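Testing a pose estimator with random textures

Random textures are meant to stop a pose estimator leaning on colour. I doubt they do as much as the papers claim, so test yours before you trust it.

1. Freeze the weights. Use the Skerano checkpoint and leave the planner off.

2. Render 696 views with normal textures, then the same poses with random ones. Keep the seeds.

3. Compare rotation error, not the average score. A cube with near-identical faces has several correct answers – plain error will punish the network for picking one of them.

4. Look at the worst 12 by eye. Magenta stickers with white-grey centres, held in the gripper over a marble background, leave very little to tell the top face from the front.

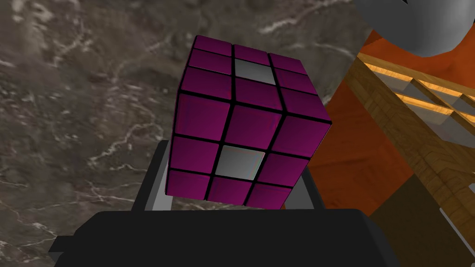

5. Rerun with the symmetry-aware loss. If the gap stays, blame the training set.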